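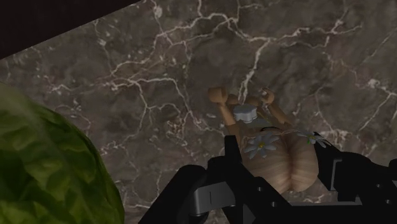 Prindamis Countertop Scenes: Gallery
Posted August 2, 2024 by Radoslava Vlček

Welcome, and thank you for stopping by! If you've come over from the Plotton newsletter, you probably know that Prindamis is our library of simulated tabletop scenes for people who teach robot arms to handle everyday things, and that I can talk about it for much longer than is polite. The full library has 300 scenes now (it was a great deal smaller when I started, and I knew every one by heart), and the countertop set is the one I keep going back to.

What I love about this set is the mix. You get the sort of things you'd expect to find near a kitchen sink, and then you get a little jointed doll with daisies on it, because real counters collect all kinds of odds and ends and a gripper ought to be ready for them. Leafy greens are in there too, with all their folds and wrinkles, and I will happily admit that I fussed over those leaves far longer than the schedule allowed.

The dark veined marble comes standard with the set. You can swap it for any of 8 other surfaces in the settings menu, but please give the marble a try first! All those pale veins make it a busy background, and several customers have told me it was a good test for their vision models. 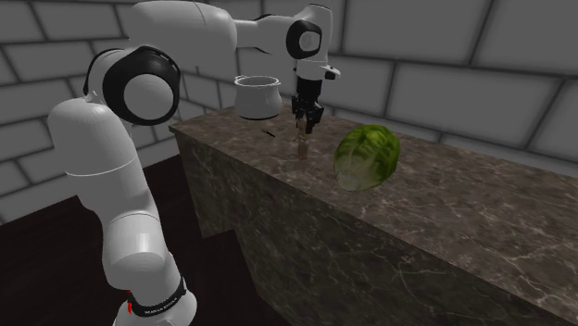
Glass has been the most requested item by far, so I'm very pleased to have a tall clear bottle in the set, with just a touch of brown to it. Thin outlines are hard on a camera, and a narrow bottle asks for a careful approach from above. The folks at Du Plessis asked us for a slower descent setting with exactly that in mind, and it's in the menu now, right under gripper speed.

Each license covers five seats and comes with three months of email help, which mostly means me, so do write if a pot won't sit where you put it or a scene loads strangely. The Berkley edition, with more crockery and a second counter layout, is coming in September, and I'll add a new page of pictures when it's ready.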